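Home Program Speakers Slides Past Talks Contact

Shared 12 times | 4 comments

Speaker notes: Following the shares – how to read an ownership file when a bank has failed
Maarja Paulauskas
Session starts at 4, room opens ten minutes before

Opening. Say hello, thank Merike for the projector, and get straight to the story. Don't read the bio out, they have it in the program.

I want to start with the day I first saw the shareholder register of Zariņš, the small savings bank that went under and took a good part of one county's pension money with it. I was sent to the courthouse to pick up one document and came home with 95 pages. I read them on the bus, missed my stop, and kept reading! I had no idea a list of names and share numbers could be that gripping, and I've been trying to get other reporters to feel the same ever since.

So, what we're doing today: how a case against the owners of a failed bank gets built, and where a reporter can get into it early. I'll use Zariņš all the way through. The charges there were false accounting and hiding who controlled the bank. The trial is still going on, so please be careful with the word "guilty" in your questions.

Ask the room: who has ever read a shareholder register from start to end? (Wait. Let them laugh.)

Part one – the register itself. Two kinds of shares at this bank. Ordinary shares, which anyone could buy at the counter, and a small block of founder shares that came with the right to name the board. Most of the early coverage mixed these up, mine included. I wrote a piece in February that treated a retired dentist with a handful of ordinary shares as if he'd been running the place. We corrected it, and I called him myself. Spend a minute on this, it matters. People lose jobs over being on the wrong list.

The founder block was held by six holders. Four were people and two were companies, Terkero and Jidton. When you see a company in a block like that, stop and pull its file before you do anything else.

Part two – the companies. Terkero had one director and an address above a bakery. Jidton had the same address for its mail, and its yearly reports were signed with the same pen-stroke of a signature, under a different typed name. I love this part of the work. You lay two dull forms side by side on the kitchen table and suddenly there's a door between them.

Careful here: a shared address proves very little. Lots of honest small firms use the same mail service. What moved the story was that both companies voted their shares by proxy, and the proxy forms were in the meeting minutes, which anybody could ask for.
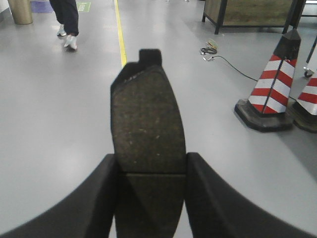 Mārtiņš Vaher wrote to me after the first version of this talk that I make the proxy forms sound easy to get, and that his own request sat in a drawer at the registry for months. Fair point, and I now say it out loud: ask early, ask in writing, keep the stamped copy. If they refuse, the refusal letter is useful too.

Part three – what the prosecutors did with it. They worked in the other direction. They began with the bad loans and went up the chain to see who had approved them, then who had picked those board members. We had begun with the owners and were coming down. We met in the middle, at the same board meeting, the one where 12 loans were passed in one evening. I still get a little thrill telling that!

Show the timeline slide. Leave it up. Don't talk over it right away.

Defense side. Give this its full time. Eglė Petrauskas, for two of the accused, argued in open court that naming a board is not the same as steering it, and that her clients never saw the loan papers. It's a serious argument and the judge has treated it as one. Your story needs it high up – not in the last paragraph where nobody gets to it.

Part four – tools. Keep short. I use a plain spreadsheet and a paper notebook. For the big document dumps Dzintra Vasiliauskas got me using Baler, which groups scanned pages by the names that turn up in them. It misreads accents, so check every hit against the scan.

If time is short, skip to the handout: how to request minutes, and a sample letter they can copy.

Questions. Someone will ask about threats. Answer plainly: two angry phone calls, one lawyer's letter, and an editor who stood by me. Someone will also ask when the verdict comes. I don't know.

Leave the request letter on screen while people pack up, and put the spare handouts by the door.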